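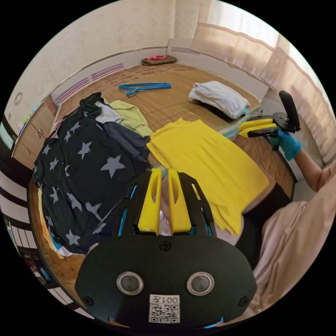
Jernance Short-Term Bond Fund – Share Class N

Product type: open-end bond fund, managed by Drorkley
Minimum first purchase: $1,000
Minimum additional purchase: $740
Dealing: once each business day, orders in by 4 p.m.
Product code: 2686

The fund holds investment-grade corporate and government bonds with short remaining maturities. Interest received is paid to shareholders quarterly or, on request, used to buy more shares. There is no sales charge on Class N. The annual management fee is taken from fund assets and is already reflected in the published share price.

Orders received after the cutoff are priced on the next business day. Shares may be held directly or through a Nutuser account; transfers between the two are processed free of charge.

Share prices can fall as well as rise – mainly when interest rates increase – and the principal is not guaranteed.

Related products: Jernance Income Fund, Nyaga Money Market Fund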